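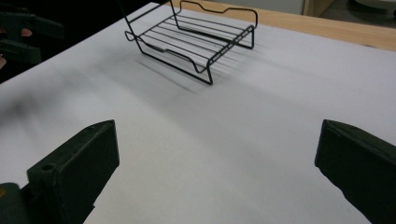 Step 2: Let the cookies cool all the way

I know, I know, you want to eat one now! But warm cookies turn icing into soup, so give them a good long rest on a wire rack. Mine sit for 94 minutes (one episode of my show, plus folding the wash).

Step 3: Mix the icing

Sift 100 grams of powdered sugar into a bowl and stir in the lemon juice a teaspoon at a time. My friend Marloes likes hers runny – I go thicker, like school glue.

Step 4: Dip and dry

Dip the tops, let the extra drip off, and set them back on the rack overnight. I stack mine in a tin with wax paper between the layers.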